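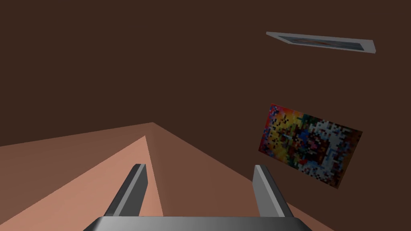

A simulated gripper with two gray fingers joined by a flat palm plate.

Lewis Matheson has spent most of his career reading loan books, and he starts with the one number he thinks matters least.

"Headline credit growth is an aggregate of stocks," he says. "It tells you what is outstanding. It does not tell you what was newly lent, what was rolled over, or what was drawn on a line signed three years ago."

Matheson runs credit research at Hepburn, which tracks lending to mid-sized companies. His team follows 1,400 borrowers, most of them in manufacturing and wholesale trade. The sample is small next to any central bank survey, but it records each facility separately: limit, drawn balance, margin, maturity and covenants.

The distinction between drawn and undrawn credit takes up most of our conversation. When a company uses an existing revolving line, the bank's loan balance rises. No credit officer has made a new decision. "In a period of stress you can see lending go up for a quarter or two while approvals are falling," Matheson says. "People read the first figure and conclude that credit is easy."

He applies the same caution in the other direction. A fall in balances may come from firms paying down lines they no longer need, often after running down inventory. Supply and demand both shrink the total, and the total alone cannot separate them.

How does Hepburn separate them? Matheson describes a matching exercise. Where one company borrows from at least two banks, the team compares the terms each bank offers in the same quarter. The borrower's needs are the same on both sides, so a difference in terms is attributed to the lenders. The method leaves out firms with a single bank, and those tend to be the smallest.

"That is a real hole in it," he says. "We report the result for multi-bank borrowers and we label it that way. I would not stretch it to a firm with 20 employees."

On pricing, he says the quoted margin understates what borrowers pay. Commitment fees on the undrawn part of a line, arrangement fees and the floor on the reference rate all add to the cost. Hepburn folds these into a single annual figure, using the expected life of the loan, which is usually shorter than its contract term.

One of the companies that supplies data is Trovine, a distributor of industrial parts. Rezaul Siddiqui, its finance director, joined the call for the second half of the interview. Trovine renewed its main facility in May. The margin barely moved, Siddiqui says, but the terms around it did.

"The interest cover test used to be twice a year. Now it is quarterly," he says. "The bank also asked for a tighter definition of earnings. We can no longer add back restructuring costs. On paper the rate is nearly the same. In practice we have less room."

Siddiqui now keeps a larger cash balance than he would choose. He calls it the cost of the new test, although it appears nowhere in the loan agreement. Trovine has also shortened the terms it gives its own customers. Some are still on the older 91 days, and he expects that group to get smaller as contracts come up for renewal.

Matheson says this kind of change is common in his records and hard to fit into a published index. Covenants are text. Two contracts can carry the same ratio and define its parts differently. Hepburn codes the definitions by hand, and a second analyst checks each one. Disagreements go on a list that the team works through at the end of the quarter.

I asked whether maturities concern him. He says he looks at the gap between the date a loan falls due and the date the borrower opens talks to replace it. A firm that starts a year early has choices. One that starts in the last three months is dealing mainly with its current bank, and the terms in his data reflect that.

Siddiqui agrees with the point but notes that early refinancing has a price. "You pay a new arrangement fee before the old one has been fully written off," he says. "Our auditors ask about it every time."

Neither would give a forecast for lending. Matheson says the next thing he wants to see is the split between term loans and revolving lines in new approvals. If term loans keep losing share, he would expect reported balances to become more volatile, with draws and repayments moving the total from one month to the next.

Hepburn's next set of quarterly tables will include undrawn commitments as a separate column for the first time.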